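Ludothèque de Tultside
Compte rendu de la réunion du groupe jeux de construction

Ouverture à 18 h. Le compte rendu précédent est adopté sans modification.

1. Inventaire du fonds

Le fonds compte à présent 1552 références, dont 70 dans la catégorie construction. Les établis sont toujours rangés avec les puzzles, ce qui complique les retours. Il est décidé de les déplacer sur l'étagère basse, côté fenêtre, avant la fin septembre.

2. Établi en bois, fiche 3214

Le lot est sorti sur tapis foncé pour contrôle. L'ancienne fiche parle seulement d'un « établi avec accessoires », ce qui ne permet pas de vérifier un retour. 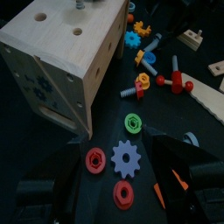 La nouvelle fiche distinguera les boulons, les écrous, les roues dentées et les outils. Les écrous seront classés par forme, les couleurs passant en seconde colonne. Un doute subsiste sur la provenance de certaines pièces : les boîtes Lerner et Bakker ont été prêtées ensemble avant l'été et des mélanges sont probables. Les pièces non attribuées iront dans un sachet à part, sans numéro.

Le marteau pose la même question. Chaque boîte devrait contenir le sien, et les deux listes d'origine ne précisent ni la couleur ni la taille. La fiche le fera désormais.
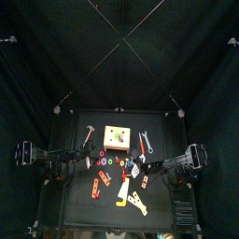
Contrôle du lot 3214 : marteau et bloc de bois en haut du tapis.

3. Conditions de prêt

Proposition de porter la durée de prêt des établis à 20 jours. Adoptée. La caution reste inchangée.

Il est demandé que les familles rendent les boulons dévissés - les écrous laissés en place faussent le comptage au guichet. Une phrase sera ajoutée sur l'étiquette du couvercle.

4. Nettoyage et rangement

Les pièces en bois se nettoient au chiffon à peine humide, jamais au bac. Rappel à afficher près de l'évier. Le devis Walari pour de nouvelles boîtes à compartiments est arrivé ; il est jugé trop élevé et une seconde offre sera demandée. 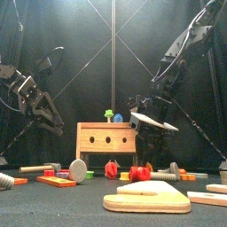
L'établi et ses pièces. Face avant à trois trous, vis verte posée sur le plateau.

5. Divers

La clé de la réserve est à remettre au guichet après chaque inventaire. La question des piles usagées est reportée à la prochaine réunion.

Séance levée à 19 h 20.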